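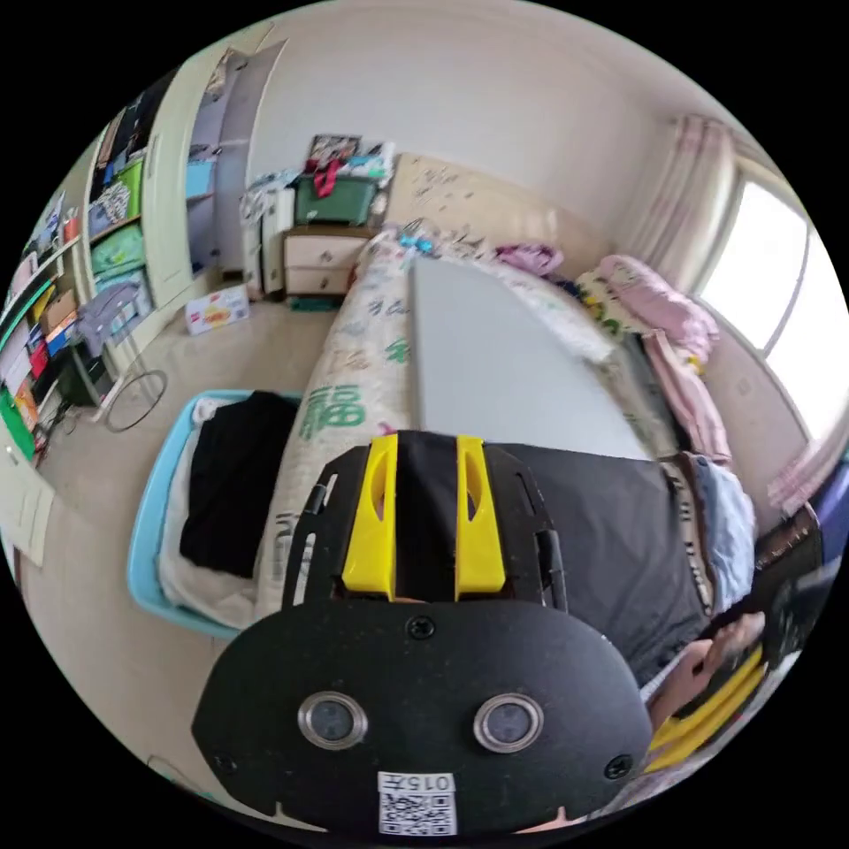
Marlene Kuhlmann writes that she has read three glowing write-ups of hand-held grippers for housework and still can't work out whether any of them will pick up a sock. Fair question, Marlene. Short answer: yes, most of them, one sock at a time, slower than you would.

The longer answer takes up the rest of this page. I spent most of May with the Dudach, the Odex and the Wunderlich, plus a Karkex bench arm for comparison, and I've put what I learned into tips. I don't sell these things and I wouldn't hurry to buy one either. But if you're going to try one on the laundry, you may as well try it properly.

## Before you start

**Clear one flat surface and keep it clear.** The bed is the obvious choice because it's at a good height and there's a lot of it. Pull the sheet tight. A two-fingered gripper can't tell a shirt from the sheet under it, and the first ten minutes with any of them will be spent picking up both.

**Use a contrasting colour.** Dark clothes on a pale sheet are much easier to aim at, for you and for any camera that's meant to be tracking the job. White pillowcases on a white sheet were a dead loss with the Odex. The maker says its lens copes with low contrast. I'd like to see where they tested it.

**Start with heavy cotton.** Tea towels, then T-shirts, then trousers. Leave anything slippery until you've got the feel of the trigger. I would skip fitted sheets altogether, for reasons anybody who has folded one by hand will understand.

**Wipe the fingers.** Lint gets on the pads and they start to slide. A damp cloth does it.

## Picking up

Come in low and flat, with one finger on either side of an edge or a fold. Most people jab straight down at the middle of the garment, which gets you a pinch of fabric and a lump where your nice flat shirt used to be. If you do need the middle, push the fabric up into a small ridge first, then close on the ridge.

Don't squeeze to the stop. All three grippers will hold a T-shirt at about half closure, and going harder marks the cloth. The Wunderlich left a crease in a linen napkin that survived a hot iron.

Let go lower than you think you need to. Dropping a sleeve from a hand's height undoes the fold.

For two-handed jobs, get a second gripper or a second person. I know the demonstration clips show one gripper and one bare hand doing a whole basket. Try it yourself and watch which of the two does the work. 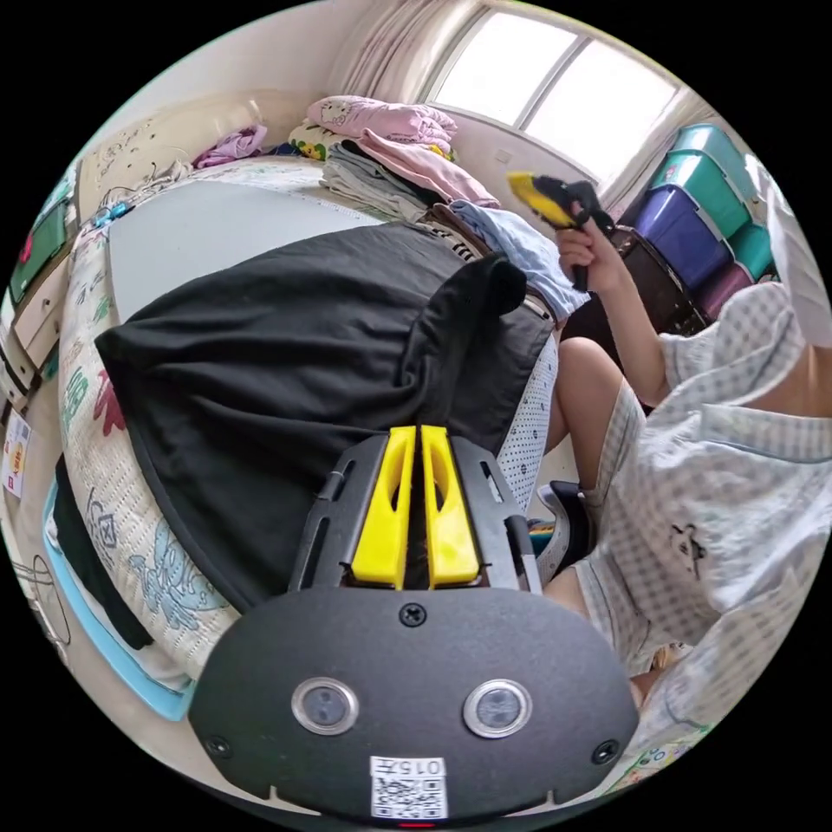
*Yellow fingers over the bed, with a second gripper held up at the right.*

## How the three compared

**Dudach.** The cheap one, $56 at my local hardware shop. No camera, no electronics, a plain trigger and a spring. The jaws sit slightly out of line, so thin fabric slips through on one side. You can bend the linkage back with pliers, although it creeps out again. It's a litter picker with ambitions, and for shirts on a flat bed it did nearly as well as the others.

**Odex.** $285, with a camera and an app that replays each grasp so you can see where you went wrong. I watched a fair few of my own failures and found them about as instructive as you'd expect. The grip itself is good. The pads are soft, the travel is even, and it will separate two layers of T-shirt if you're patient. Getting it to talk to the app took me until 11 at night, and it forgot everything the next morning.

**Wunderlich.** The best made and the heaviest, at 620 grams on my kitchen scale. That doesn't sound like much. Hold it out at arm's length over a mattress for half an hour and then tell me. The handle is shaped for a larger hand than mine. The maker claims it "matches natural finger precision", and I'd put that claim in the bin with the packaging.

## The arm

The Karkex is a different animal, and I only had it on loan. It clamps to a bench, takes its own gripper, and comes with a controller about the size of a lunch box. You teach it by moving it through the fold, and it repeats what you did.

The trouble is that it repeats *exactly* what you did. Put the towel down a thumb's width to the left and it folds the bench. There's a camera add-on that's supposed to fix this. I tried it over one long Sunday and the result was mixed - good with a square face washer, hopeless with anything that had sleeves. If you have a stack of identical tea towels and a great deal of spare time, you might be happy with it.

A few things worth knowing if somebody lends you one:

- Clamp it to something solid. My folding table walked.
- Keep the controller off the floor, where it fills up with fluff.
- Teach the slow version first. Speeding up a good fold is easy enough, but a fast bad one has to be done again from scratch.
- Find the stop button before you plug anything in, and put it where your left hand can reach it.
- Curtains and anything dangling should be tied well back.

## Testing one yourself

If you're comparing two models, give them the same pile, in the same order, on the same surface. It sounds fussy but I got it wrong the first week. The Odex had the towels and the Dudach had the gym gear, and I came away thinking the Odex was a marvel.

Swap hands halfway. You get better with practice whichever tool you're holding, so the second one always looks cleverer than it is.

Write down the drops as well as the folds. Every spec sheet I've read talks about what the gripper picked up and goes quiet on what it let go of.

And do one pile by hand at the end. I found that round rather sobering.

## Where that leaves me

If your hands are sore or you can't bend easily, a light gripper might earn its place for getting things out of the basket and across the bed. For that I'd get the Dudach and spend the difference on something else. If you're recording folds for some project of your own, the Odex is the one I'd borrow, and I'd charge it the night before. The Wunderlich I'd leave in the shop until they make a smaller handle.

Marlene also asked about buttons. I managed 2, both on the same pyjama top, both with the Odex, and I wouldn't care to repeat it. Her other question was whether the pads can be bought separately. The Odex ones can. The Wunderlich ones are glued on, and I've written to ask what happens when they wear out. If they reply I'll add it to this page.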